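3.2 식재 구획과 측정 방법

조사 대상지는 Grarnley 주거지 내 개인 정원이며, 대조군으로는 인접한 Potley의 정원을 사용하였다. 두 지역의 토양은 모두 점질양토로 분류되고, 표토의 유기물 함량 차이는 통계적으로 유의하지 않았다. 각 정원에서 다년생 초화류 화단을 4개 구획으로 나누고, 구획별로 멀칭 재료(수피, 낙엽 부엽토, 쇄석, 무처리)를 무작위로 배정하였다. 멀칭 두께는 Dolan과 Prosser의 선행 조사에서 제시된 기준을 따랐다. 경사가 심하거나 수목의 수관이 화단 면적의 절반 이상을 덮는 정원은 분석에서 제외하였으며, 최종적으로 131개 정원의 자료가 확보되었다.

토양 수분은 오전 7시에 깊이 10 cm 지점에서 측정하였다. 관수는 측정 전날 저녁까지만 허용하였고, 정원 소유자가 작성한 관수 기록은 Fastura 기록지에 옮겨 정리하였다. 기록이 누락된 구획은 결측으로 처리하고 보간하지 않았다. 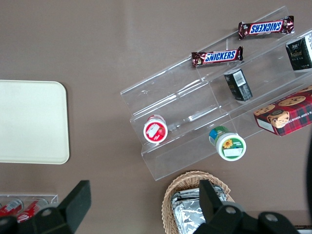

그림 4. 투명 아크릴 계단식 진열대와 상단의 스니커즈 초코바.

잡초 발생량은 구획 중앙의 방형구에서 지상부를 채취하여 건물중으로 환산하였다. 채취한 시료는 60 °C에서 항량에 도달할 때까지 건조하였다. 일년생과 다년생 잡초는 구분하여 칭량하였으나, 다년생의 경우 지하경을 회수하지 않았으므로 실제 생물량은 과소평가되었을 가능성이 있다. 동정이 불확실한 개체는 속 수준까지만 기록하였다.

3.3 소유자 설문

정원 관리 시간과 식물 선택 기준을 파악하기 위하여 설문을 병행하였다. 회수된 응답지는 157부이며, 구획 조사에 참여하지 않은 가구의 응답도 포함된다. 문항은 Wilczyńska 척도를 번역하여 사용하였고, 번역본의 검토는 Żak과 Drakos가 각각 독립적으로 수행하였다. 두 검토자의 의견이 일치하지 않은 문항은 삭제하였다.

관리 시간은 전정, 제초, 관수, 시비의 네 항목으로 나누어 주당 시간으로 응답하게 하였다. 11월 이후의 월동 작업은 가구 간 편차가 커서 별도 항목으로 분리하였다. 멀칭 처리와 제초 시간의 관계는 정원을 임의효과로 둔 선형혼합모형으로 분석하였으며, 그 결과는 4장에 제시한다.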